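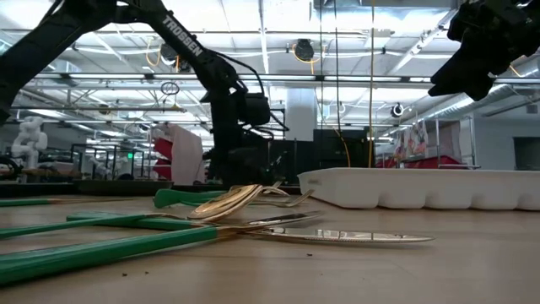 Skinner Opens Reconditioned Kitchenware Counter in Brutinbridge

Shop will take in, repair and resell used cooking tools, pots and small tableware

BRUTINBRIDGE – Skinner, the kitchen and household goods store on Mill Street, will open a permanent counter for reconditioned kitchenware in September. Shoppers will be able to drop off used cooking tools, pots, pans and small tableware in exchange for store credit, and buy items that have been cleaned, checked and repaired on site.

The counter takes over the back third of the ground floor, where the store kept its seasonal stock until this spring. It will open with 1,000 items ready for sale. They were collected from customers during a trial that ran at the Brutinbridge store over the winter and at the smaller Skinner branch in Jalevbridge.

"People kept asking us what to do with the things they were replacing," said Gavin Buchanan, owner of Skinner. "They would buy a new set of spoons and tell us the old set was still fine, they had just moved to a smaller place or somebody had given them another one. We didn't have a good answer for them. We sent them to the thrift store, and the thrift store was full."

How the counter works

Customers can bring items to the counter during normal store hours, except on Sunday, when the counter is closed and the rest of the store is open. A member of staff looks over each item and makes an offer in store credit. The credit goes on a paper card or the customer's existing Skinner account and can be spent on anything in either store, new or reconditioned. It does not expire.

Customers who do not want credit can have the value put toward the school cooking fund instead. The fund buys ingredients for after-school cooking classes in Brutinbridge and Jalevbridge.

There is a limit of 40 items per household per month. Anyone clearing out a larger kitchen, such as a family emptying a parent's home, can call the store and set up a separate appointment.

Items do not have to be bought from Skinner. The store will accept most makes as long as the item is complete and can be made safe to use. Sets do not have to be whole. Single forks, odd lids and serving spoons without a partner are all accepted, and staff will try to match them with others of the same pattern.

What the store will take

The counter accepts spatulas, ladles, whisks, tongs, serving spoons, flatware, saucepans, stockpots, frying pans without a nonstick coating, cast iron, mixing bowls, baking sheets, rolling pins, cutting boards thick enough to be sanded, graters, colanders and ovenproof dishes.

It does not accept nonstick pans with any scratching, plastic tools with melted edges, cracked glass, chipped ceramics, pressure cookers or anything with a plug. Knives are accepted only if they are handed over wrapped, and only at the counter. Please do not leave knives in the drop-off bin by the front door.

The store asks that everything be washed before it comes in. Items do not need to be polished, and rust on cast iron is not a problem.

Cleaning and repair

Work on the items is done in a room behind the counter by Jessie Paterson, who joined Skinner last year after a long stretch in restaurant equipment repair. She will be joined by two part-time staff when the counter opens.

Each item is washed, dried and looked at under a bench lamp. Loose handles are tightened or reset. Cast iron is stripped and seasoned again. Wooden tools and boards are sanded and oiled, and boards are left to rest for three days before they go out for sale. Pans that rock on a flat surface are either trued or set aside for scrap.

"Most of what comes in has one small thing wrong with it," Paterson said. "A rivet has worked loose, or the handle wobbles, or it went through the dishwasher too many times and looks dull. Those are quick jobs. The slow ones are the colored finishes. If a coating on a spoon or a ladle is wearing through, I can't put it back, so I have to decide whether it's sound enough to sell as it is. We put that on the tag."

Every item sold at the counter will carry a tag that lists the material where it is known, what work was done and any wear that remains. Items can be returned within 30 days for a full refund. Repairs to handles and rivets are covered for a year.

Prices

Tools and flatware will be sold singly or in bundles. Pots, pans and cast iron will be priced one by one. Buchanan said most items will sell for less than half the price of a similar new item, though some older cast iron may cost more.

Prices will be reviewed each month. Items that have been on the shelf for three months will move to a bargain table near the door, and anything left after that will be offered to the community kitchen in Jalevbridge before it is sent for scrap metal.

"We are not expecting this to make a lot of money," Buchanan said. "It needs to pay Jessie and the part-timers and cover the floor space. The trial did that, so we are going ahead."

Starter bundles

The store will also put together starter bundles for people setting up a first kitchen. Each bundle has the basic cooking tools, a saucepan, a frying pan, a mixing bowl, a cutting board and flatware for two or four people. The pieces in a bundle will not always match, but staff will try to keep to one color or finish if a customer asks.

Bundles can be reserved by phone. Some were set aside during the trial for students moving into apartments, and the store plans to do the same again before the fall term. Students with a valid ID get a further 10 percent off a bundle.

Drallum repair evenings

Along with the counter, Skinner will start a series of repair evenings under the name Drallum. The evenings will be held in the store after closing, from 6:30 p.m., and are free to attend. Paterson will lead the first ones, on seasoning cast iron, fixing loose handles and looking after wooden boards and spoons.

Places are limited by the size of the room and must be booked. Visitors should bring one item to work on – sandpaper, oil, rags and hand tools will be provided. Children over 12 are welcome with an adult. Dates will be posted in both store windows and on the Skinner website when they are set.

Knife sharpening will not be part of the evenings. The store's regular sharpening service continues at the front register, with knives ready for pickup the next working day.

Jalevbridge branch

The Jalevbridge store will not have its own counter for now. Customers there can leave items at the register in a bag with their name and phone number on it. The bags go to Brutinbridge with the weekly van, and credit is added once the items have been looked at, normally within a week. A small shelf of reconditioned stock will be kept at Jalevbridge and changed each time the van comes.

Buchanan said a second counter is possible if enough comes in through Jalevbridge, but no decision will be made until next year.

About Skinner

Skinner sells cookware, tableware, storage and household goods from its stores in Brutinbridge and Jalevbridge. It also offers knife sharpening, gift lists and local delivery. The company is independently owned.

Press contact

Questions about the counter or the Drallum evenings, and requests to visit the repair room before the opening, should be sent to Gavin Buchanan at the Brutinbridge store. Interviews with Jessie Paterson can be arranged on weekday mornings.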